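Workshop notebook, back room, Holtgate
2022-07-15

Table setting, continued. Temitope Aliyu has the morning page, which is legible, so anyone wanting the sensible version should go and read that one.

Started by trying to settle the plate question. We own plates in more colors than a group this size has any use for, and every one of them has a supporter. Vicente wants the orange one kept as the standard because it shows up against anything. I find it a bit loud for lunch. It is shallow, though, and cutlery put on it slides about if you so much as lean on the table, so I've written "orange - shallow" on the shelf label and left the argument where it was.

Cardboard is still the table covering of choice. The proper mat from Domano was ordered, arrived, and is 30 cm short on the long side. I rang them. They said it was the size on the order form, and I looked at the order form, and the less said the better. The mat is now under the kettle. Flattened box it is, tan side up, no tape. Do not tape it. The last taped one took me most of an afternoon to get off the tabletop, and there's still a stripe of gum on the back edge of the old table that collects lint like a hobby. 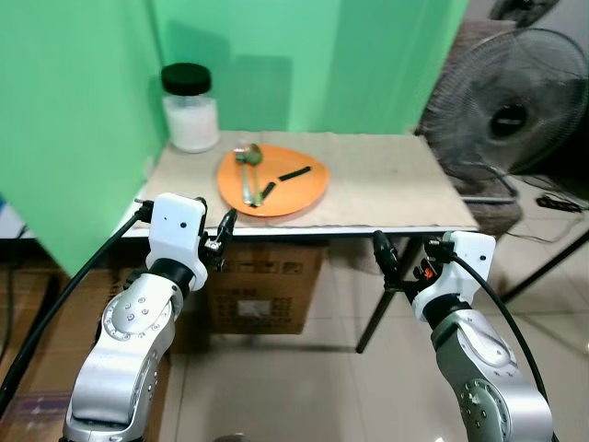

Utensils. The drawer needs somebody to be firm with it. I emptied it onto the bench and sorted by what people call things, which was a mistake, as Vicente Godoy and I don't agree on what a dessert spoon is. He says anything you couldn't eat soup with in company. New system: long, short, and sticks. Sticks get a section to themselves because they end up in every other section anyway. If you find half a pair, put it in the sticks section and walk away. Its partner will come back or it won't.

Jars: screw lids only from now on. The clip ones from Siregar look very nice and two of them have opened in transit between the shelf and the table, a trip of four steps. Label the contents as well, please. White and granular covers sugar, salt, and whatever Temitope uses to clean the drain. I would like my coffee to stay out of that lottery.

Fan notes. It lives on a chair. I asked for a stand in November and was told a stand was coming, and I have since stopped asking, which I suppose was the idea. On a chair it's the right height for moving air across the table, and also for moving napkins, receipts and the corner of the cardboard. Low setting when there's anything light out. High setting is for people who have put everything away.

The power strip is all right where it is as long as the cords get pushed back toward the wall at the end of the day. I caught a toe on one before ten and said something that Temitope has kindly left off the morning page.

Boxes. Box count was on my list for today, so: 76 on the stock sheet for the whole building, most of them flat in the store, and I don't believe the sheet. The ones that drift in here should go under a table or against the side, printing outward so we can tell an Alard box from everybody else's without lifting it. Alard boxes are the good ones. Do not cut up an Alard box for table covering. You know who you are.

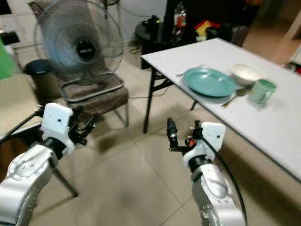 Crockery after that. I'd like to get to one plate, one bowl and one mug per setting and then stop, like civilized people. Temitope is for matching sets. I'm for whatever survives the sink. The price list from Alard has a boxed set at 138, which is a lot of money to spend on things we mainly pick up and put down, and I said so in the margin. Vicente wrote "agreed" under it and then, smaller, "but green is nice."

Folding table: the budget for furniture is 400 for the rest of the year and I'm not putting any of it into another table while this one still stands up. Check the leg locks before loading it. Push each leg outward with your foot, then lean on the corner. If it creaks, fine. If it moves, tell me.

Left for next time:
Finish the drawer (sticks done, long half done, short not begun)
Labels on jars
Scrape the lint stripe off the old table, or get Vicente to
Ask Domano if they take mats back once there's been a kettle on them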